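**1/**
Right, I promised a few of you I'd write up how I've been getting on with the watercolour pencils, so get comfortable, this may go on a bit. I've had them since December and have only just now used them properly, which tells you all you need to know about me and new art supplies.

**2/**
They're the Prarnedel ones, the tin of 40. My friend Sayaka Kinoshita has had the same set for years and kept telling me they were lovely, and I kept saying I didn't need any more pencils (I have a drawer, you've seen the drawer). Then she posted me a little card with a painted quince on it and I'm afraid that was that.

**3/**
First thing to say is that they're quite hard when you use them dry. If you're used to a soft waxy pencil you'll think you've bought duds! I very nearly put them away again after one evening. They don't want to be pressed, they want to be laid down lightly and left until the water comes along.

**4/**
And oh, when the water does come along. The blues are the stars. There's an inky one, second from the end in my tin, that looks like nothing at all on paper and then goes the colour of school fountain pens the moment a brush touches it. I've done a whole page of nothing but that blue, getting lighter and lighter, and I'd happily do another.

**5/**
The yellows I'm less sure of. Two of them I can't tell apart once they're dry, and the palest one vanishes altogether unless you go over it again. If anyone has got a good strong lemon out of this set, please tell me how, I'd love to know.

**6/**
Paper! This matters far more than I expected. I started in an ordinary sketchbook and it cockled so badly it wouldn't shut. Then I tried the Stekix pad, 200 gsm, and it was better but still went wavy if I was greedy with the water (I am always greedy with the water). 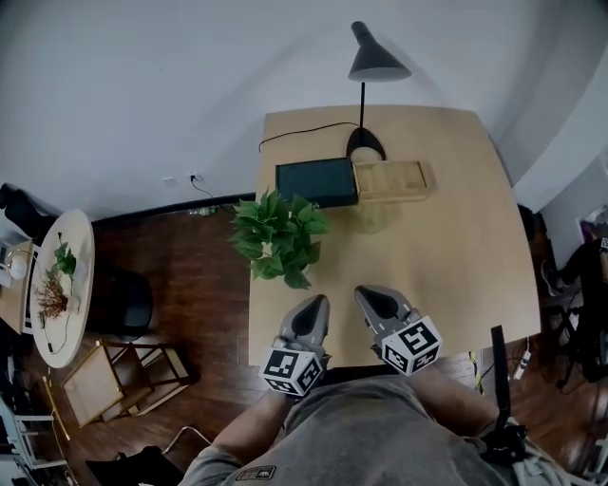

**7/**
So after that I bought a few loose sheets of the heavier stuff, 400 gsm, and cut them down to postcard size with a craft knife -- dear to buy as a whole sheet, but you get a good little pile out of each one. It stays flat and it lets you fiddle about. You can lift a mistake with a damp brush and a bit of kitchen roll, and the surface doesn't go bobbly.

**8/**
I also had a go with one of those brushes with the water in the handle. Mine's a Filtulero, medium tip. Lovely for the sofa, lovely for the train, but it does dribble if you hold it upright and think too long about what you're doing. I did a whole pear with a tide mark down the middle that way. Sayaka says to give it a squeeze over a cloth before every new colour and she's quite right.

**9/**
For anything at the table I've gone back to my old round brush and a jam jar. Two jam jars, really, one for the mucky water and one for the clean, and a saucer for picking colour straight off the pencil tip. That saucer trick came from Shufen Xue, who replied to one of my very first posts on here, and it's changed how I use them completely.

**10/**
What you do is wet the brush, stroke it over the point of the pencil as if it were a little pan of paint, and then go to your paper with it. You get a smooth wash and no pencil lines underneath. I'd been scribbling on the page and then wondering why my skies looked like they'd been knitted!

**11/**
Sharpening, as somebody did ask. They're a touch fatter than a normal pencil, so my usual sharpener chewed them. I've been using the long-point one I bought from Fraser, the little art shop by the bus station, and it's fine as long as you turn the pencil slowly. Save the shavings from the lead, by the way. Sprinkled on damp paper they make the nicest speckles, very good for eggs and pebbles.

**12/**
Things I've made so far: the page of blue, the unfortunate pear, a row of terraced houses (wonky, but I'm fond of them), three birthday cards, and a bunch of radishes I'm so pleased with that it's leaning against the kettle. The radishes were done in layers, letting each one dry in between. I had a cup of tea per layer and it took most of a morning.

**13/**
Would I buy them again? I think so, yes, though I'd get the smaller tin and mix more. There are a good few browns in there that I haven't touched and can't imagine touching, unless I take up painting sheds. If you only ever colour in books, I'd say stick with your soft dry pencils, as thin colouring-book paper won't thank you for the water. I tried it on the back page of mine and it came through on to the owl.

**14/**
Next on my list is gouache, or at any rate a white one, so I can put the highlights back in after I've painted over them, which I do every single time. Shufen has suggested masking fluid instead, but I remember that from school and the state it left my brushes in -- does anyone put it on with something else? A cocktail stick, maybe? I'm all ears, and I'll put the radishes up as soon as the light's better in the kitchen.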